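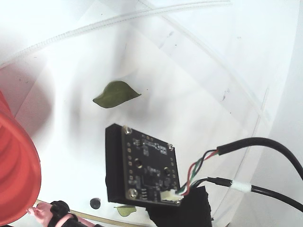 Workshop tips: recording picking examples in a white bin

Laimutė Raudsepp, Prirnia workshop pages
Last updated August 2018

These are the working notes for anyone recording pick-and-place examples at the Prirnia bench. They cover the bin, the lighting, the cables, the props and the bookkeeping. Software setup is on its own page. Most of this applies to any small arm guided by hand or by a leader handle, and people at Fedthorpe have been using an earlier version of the list with a different arm and no trouble.

Before the first recording

Wipe the bin out. A damp microfiber cloth does it, then a dry one. Skip glass cleaner on translucent plastic, as some kinds leave a haze that shows up as a gray cloud when the lights are on. Scuffs that won't come off can stay. You want the bin to look like a used bin, and the model will meet scuffs sooner or later.

Run the arm once around the inside of the bin at low speed with nothing in it. Listen for rubbing. If a finger touches the wall on a path where it shouldn't, fix the bin position now and mark the corners on the table with tape. We use tan masking tape. Blue works too but it is very noticeable from overhead, and one early set had a policy that seemed more interested in the blue corner than in the part.

Check the fingertips. Soft covers pick up dust and lose their grip a little at a time, so you don't notice until you are on your fourth failed lift. Wash them with dish soap and lukewarm water, let them air dry, and put them back on with the seam facing away from the contact side. Keep a spare pair in the drawer. If you swap covers for a different color in the middle of a set, write it down.

Start the recorder, wave a hand through each camera view, stop, and play it back. Do this every morning. It takes two minutes and it has saved us from a full afternoon of one frozen camera.

Lighting a white bin

White walls bounce light everywhere, and that is good for shadows and bad for exposure. Set the camera exposure by hand with the darkest prop you own sitting in the bin. Black housings and black circuit boards turn into a flat black shape if the camera is allowed to set itself from the walls. Let the walls go bright. You need to see the edges of the part and the screws on it more than you need detail in an empty wall.

Put the lamps outside the bin and let the plastic do the softening. If you get a hard white spot on a screw head or a shiny cable, move the lamp a hand's width and look again. You won't get rid of all of them. Then leave the lamps alone for the rest of the session, and shut the blinds.

For variety, change the lighting between sessions, not during one. One session with both lamps, one with the left lamp only, one with the blinds open on a cloudy day. Write which is which on the log sheet.

Cables

Parts with a cable attached are the hardest thing on our list and also the thing people most want the arm to handle. A bare board can be picked up the same way every time. A board with a lead coming off it pulls back, turns in the grip, or drags its neighbors along.

Shake out the cable before each attempt and drop it in a new shape. If you lay it down neatly, you will get a few hundred examples of a neat cable.

Don't let the arm lift by the wires. If the grip closes on the thin wires near a connector, open, back off and try again on the housing. Keep that recording. A clean recovery is worth having, as long as you label it as one.

Where a thin wire bundle goes into a plastic connector, add some strain relief. A wrap of cloth tape around the heavier cable, anchored to something that can take a tug, is enough for a test part. We lost a run of sensor boards to pulled connectors before we started doing this, and Casado, who builds the test parts, now won't hand any over without it.

Cables that leave the bin should go over the rim with slack. Clip them to the table, never to the bin. A clipped bin walks across the bench in small steps and your tape corners stop meaning anything.

Foam scraps make decent padding under a part that keeps sliding. They also hide things. If a piece of foam covers a connector, the person driving has to guess where it is, and guessing shows in the recording as a lot of small hovering moves. Use foam in some sets and leave it out of others.

Clutter and odd items

A model trained on one part in a clean bin learns to pick up the only thing there. Add other things early. Good clutter is cheap, safe to crush and doesn't look like the target.

Our clutter box has short lengths of ribbed tubing in several colors, leaves, bottle caps, offcuts of foam, bits of packing paper and a few wooden clothespins. Flexible corrugated tube is useful – it is light, it rolls, it springs back when squeezed, and the colored kind tints the wall next to it in strong light. That last effect is handy. You want some examples in which a white wall isn't white.

Leaves are good too. They are flat, they weigh nothing and they end up partly under other things without any help from you. Fresh ones curl and brown over a few days, so either replace them often or keep using the same ones on purpose and note their age. Throw them out before they crumble. Leaf crumbs get into the finger joints, and cleaning those is a job for a soft toothbrush and some patience.

Don't use anything sticky, anything with glass in it, or coins. Coins slide under the finger covers.

Rearrange the clutter after every attempt, not every tenth. The fastest way is to take everything out in a scoop and tip it back. If the target lands somewhere the arm can't reach, tip again. If it lands somewhere awkward but reachable, leave it. Half on top of a tube is fine. Against the wall is fine. Under foam with one corner showing is fine, and should happen now and then.

Driving the arm

Move at the speed you would want the finished system to move. New people go very slowly, then speed up as the day goes on, and the two halves of their set don't match. Do a dozen throwaway attempts first and delete them.

Pause as little as you can. If you need to think, think before you press record. Look at the bin, decide where you will grip, and go.

Come in from above when the part is in the open. When it is near a wall, tilt first and then come down. Pick one habit for each case and have everyone on the bench use the same habit, at least for the first set. Mixed habits can come later, when there is enough data to support them.

Grip housings by the long sides. Keep the fingers off the face of the board and away from round raised parts such as buttons and small cylindrical sensors. Screw heads are fine to touch. They leave little dents in the soft covers that go away overnight.

End each attempt the same way: part released, fingers open, arm up. Hold for one second and stop the recording. Attempts that end with the arm still moving have to be trimmed later by hand, and I have done enough of that.

Take a break after 39 attempts or so. The number comes from our log sheet, which has 39 lines on a page, but it turned out to be a sensible place to stop. Hands get tired well before people say they are.

What to keep and what to throw out

Keep: clean successes, recoveries, and honest misses in which the grip slipped and the driver did nothing silly.

Throw out: anything where a hand came into the bin, anything where a camera dropped out, anything where the driver was talking to somebody and drifted.

Label on the same day. I use four labels – good, recovered, missed, discard – and a free text box. People want more labels. We had 18 at one point, and no two people used them alike. The free text box catches the rest.

The November set came to 1,976 attempts, of which 119 were thrown out. Most of those 119 were a loose camera plug on a single day, so see the morning check above.

Log sheet

Write these at the top of every page: driver, part name, which lamps, blinds open or shut, finger covers, clutter on or off. On each line put the attempt number, the label, and a word or two if something odd happened. Pencil, please. The sheets get wet.

Name the folders by session, never by person. If you need to know who was driving, the sheet will tell you.

Copy the day's folders to the second drive before you leave. Open one recording from the copy and make sure it plays.

Looking after the parts

Test parts wear out. Check the screws on the housings each morning and snug up any that have backed out. Use the small hand driver and stop when it stops. A board that rattles in its housing behaves differently in the grip, and you will see it in the results.

Retire a part when the connector wiggles or the cable jacket splits. Don't repair it in the middle of a set. Put the old one in the Bamico tray under the bench with a tag on it, and start the new one on a fresh log page.

Store cabled parts in loose coils in the shallow drawer. A tight coil takes a set, and then every recording has the same curl in it for a week.

If a cable has already taken a set, hang it from the pegboard overnight with a clothespin on the end. Two clothespins for the thick ones.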